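Selma Đorđević saves her recycling for a month before she sorts it. By the end of July the bags under the stairs have to come out, and the living room rug is the only surface big enough.

She starts with cardboard. Boxes get pressed flat and stacked by size, and plastic waits its turn.
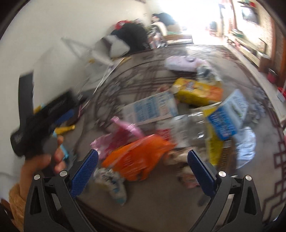
Boxes, bags and a plastic bottle spread over the patterned rug before sorting.

Smaller cartons go to the dining table, where it is easier to open the glued seams. Snack boxes take the longest. Some have a plastic window or a foil lining that the depot in Trurier won't accept, so each one is checked by hand. 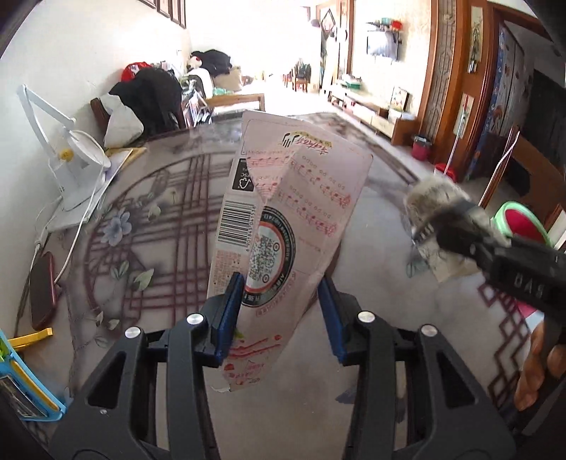 Her neighbor Afia Antwi does the same job in her kitchen, a little every evening, and thinks the monthly pile is madness. Selma doesn't mind it. The whole thing takes her roughly 200 minutes – with a break for coffee – and the depot is open until 8. Paper bags go in last, folded inside the largest box.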